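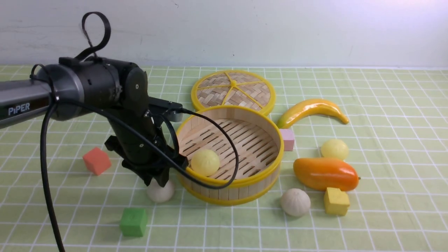
Seyoum
Integration support, Plarkis

Ticket: Gripper cable drag and missed picks, Wiltero tabletop kit
Status: Open, waiting on parts
Last updated: Friday, September 12, 2025

Reported problem

Customer has two PiPER arms on the Wiltero tabletop kit, running the supplied bun-sorting task. Buns go into the bamboo steamer, and everything else stays on the cloth. The task ran cleanly through August. After the arms were re-mounted on new clamps, the left arm began stopping short over the steamer and the controller logged a following error on the wrist joint. The right arm shows the same error less often.

Environment

Controller software: Vuvon 4, standard install
Control loop: wired, no switch between controller and arms
Task file: steamer and buns, default layout, cubes and fruit as distractors
Lighting: unchanged since commissioning

Log

Entry 1. Asked for the controller log covering the last full session. It holds 144 pick attempts. Following errors are grouped at the end of the reach, when the wrist is over or near the steamer. None were logged at the home position. That pattern points to a mechanical load on the arm. A comms fault would be spread across the whole motion.

Entry 2. Had the customer power down and move the left wrist by hand through the pick path. They report a tug in the last part of the travel. The gripper cable runs outside the arm, and on the left side a length of it lies over the rim of the basket. If the cable catches on the rim, the wrist has to drag the basket or stop.

Entry 3. Customer asked whether to raise the torque limit so the arm pulls through. Do not do this. The limit in the task file is there to protect the fingers, and a higher value will only hide the fault until the connector fails.

Entry 4. Cable re-dressed on both arms. Instructions sent:

Release the tie at the wrist and the tie at the elbow.
Leave a service loop above the elbow, large enough that it stays slack at full bend.
Refit the ties hand tight.
Jog each arm to the four corners of the work area at low speed and check that nothing pulls.
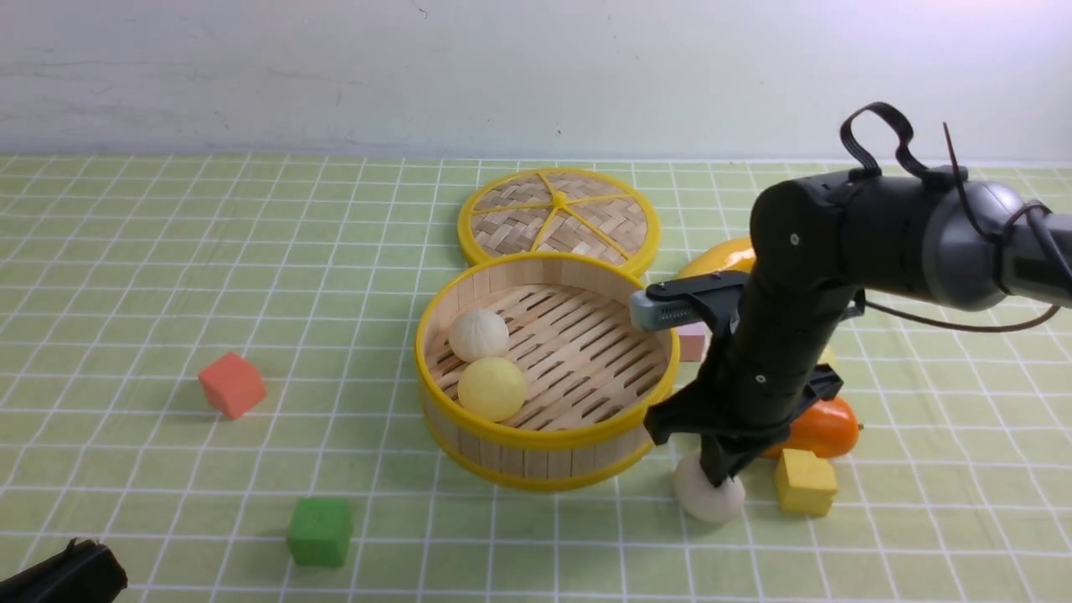 Entry 5. Right arm passes the jog test and picks white and pale yellow buns with no following error. Left arm passes three corners and still tugs at the far one. Customer measured the free cable on the left at 700 mm from base clamp to elbow tie, which is short for the new clamp position. The old clamps sat closer to the table edge.

Entry 6. Second issue raised by the customer – the right gripper sometimes comes down with a finger pressing on top of the bun. This is separate from the cable fault. Pick height is taken from the table plane, and the plane was not taught again after the re-mount. Sent the re-teach procedure. Use the bare cloth for all touch points and keep clear of the steamer.

Next steps

Plarkis to ship a longer gripper cable for the left arm, under warranty.
Customer to re-teach the table plane on both arms before the next full run.
Customer to send a fresh controller log once the cable is fitted. Left arm to stay at reduced speed until then.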